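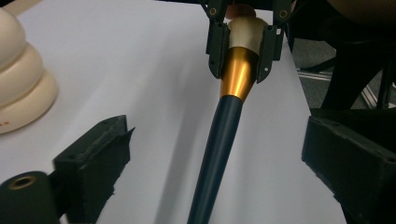
Skuleo Workshop Letter, Issue 30, page 5

Handilell two-finger gripper, reviewed by Remo Sanna

We bought the Handilell in May for our small workshop in Ostitz, where we prepare handling tests for cosmetics packers. I have used it long enough now to say what is good and what is not, and one fault is serious.

First the good side. The fingers close evenly, and the screws can be reached without taking the whole hand apart. For boxes and tubes I have no complaint. The manual is short, but it is written clearly.

The trouble came with makeup brushes. A brush has a hard handle, a metal collar and then soft hair, and the gripper judges its force by how much the object pushes back. Hair pushes back very little. When the fingers take the brush by the hair, the controller believes it holds nothing and it continues to close. In a run of 200 grips we had 3 where it did not stop at the limit I had set. One brush lost its collar. On a Monday the same thing happened while my colleague Hashini Samarakoon was guiding a brush by hand, and her fingertip was caught. She had a bruise only, but the stop button needed a second press, and this I cannot accept.

I wrote to Abeysekara, the dealer. They answered politely and sent new firmware. It made the closing slower, but the force limit is still ignored with soft things.

If you handle only stiff objects, you can buy it. For brushes, sponges or cloth I would wait. Until there is a repair, we keep hands away whenever the power is on, and Hashini has put a second stop button at her side of the table.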